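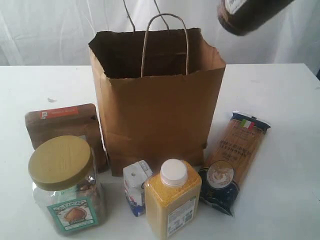

Shiuli Siddiqui wrote:
I do not agree that the delivery is cheaper. I have kept all my receipts from April until now and the walk to the shop wins, even when I buy things which I did not plan.

Posted in: Household budget > Food shopping
September 25, 2018

vondstead_hill wrote:
Did you put the delivery fee in your sum? With the monthly pass from Zulluvora the fee disappears if you order every week.

Shiuli Siddiqui wrote:
Yes, I put it. My total for the period was 976 with walking. In the same months last year, with delivery, it was 1,344. We are the same two adults and one child, and we eat the same food. The difference is mostly the minimum order. I was always adding biscuits to reach it.

Lilibeth Pangilinan wrote:
The biscuits are not the fault of the delivery, Shiuli :) I add rice or flour when I am under the minimum, because they keep well. For me the shop is 45 minutes by bus in each direction, so my time must also be counted.

tamarind72 wrote:
Agree with Lilibeth. People who live next to a shop always say this.

Shiuli Siddiqui wrote:
I live 11 minutes from the Ploleda on foot, it is true. I should have written this in my first message, sorry. For somebody with a long bus ride I would not give the same advice.

vondstead_hill wrote:
Still, last year you had different prices. Ploleda has made its own brand cheaper in the summer, at least in our town. You cannot compare so easily.

Shiuli Siddiqui wrote:
I buy the own brand only for milk and pasta. But I will look at the old receipts again at the weekend and compare some single items, this is a fair point.

Lilibeth Pangilinan wrote:
Please post it when you have done it. And does anybody know if Zulluvora still takes back the wrong substitutions at the door? Last week I ordered plain yoghurt and received vanilla, and the driver said I must telephone.

tamarind72 wrote:
You must telephone now. They refunded mine after two days.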